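Lok-yiu Kwan
April 29, 2019

Desk cleaning thread, as requested after the last one on cables. Covers white laminate and painted desktops, laptop lids and the backs of monitors. Screens are a separate job and get a separate cloth.

1/ Cloth first. Microfiber, 290 gsm or so close to it that the label says 290. Thinner ones skate over dust on a white top. Thicker ones hold too much water and leave a film you only see when the light comes in low.

2/ Color matters for sorting only. At Zosside we use purple for desks and hard casings, yellow for kitchen, blue for glass. Pick any scheme, write it on the shelf, stop changing it.

3/ Shake the cloth out and go over the surface dry before any liquid touches it. Grit plus water is how you get the fine gray arcs on a white desk. Those do not come out.

4/ Folded into quarters gives you 8 clean faces, counting both sides. That works on long flat runs. Around stands, brackets and hinges I bunch the cloth and work with the folds. 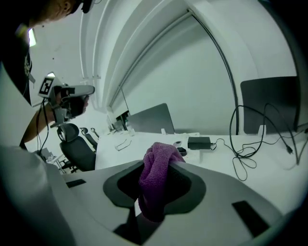

Purple cloth, long white desk, laptop still open.

5/ Close the laptop before wiping near it. Lid first, from the hinge outward, then the desk where it sits. If it has to stay open, leave the keyboard side alone and do the outside of the lid only.

6/ Monitor backs. Dark gray plastic shows everything. Vents collect lint along the top row, so brush those before you wipe. Barely damp cloth, top to bottom, one pass. Don't push on the panel – hold the edge with your free hand.

7/ Liquid: we tried Cloda for most of March, diluted as the bottle says. Fine on the desks, slightly tacky on textured plastic until it had a second wipe with plain water. I've gone back to plain water for casings and kept Cloda for coffee rings.

8/ Spray the cloth, never the desk. Overspray finds the gap under the monitor foot and dries there.

9/ Small clips and brackets on the desktop: lift them if they lift. If they're fixed, run a corner of the cloth around the base and move on.

10/ Washing. 11 cloths per load, no softener, no cotton towels in with them. Low heat or air dry. Softener coats the fibers and the cloth starts pushing dust along the desk.

11/ Someone at the Breneditz office asked about paper towels. On glossy white paint, no. On the underside of a desk, do what you like.

Reply to a question on edges: yes, the front edge gets the most skin oil. Do it last, with the dirtiest face, then put that cloth straight in the wash.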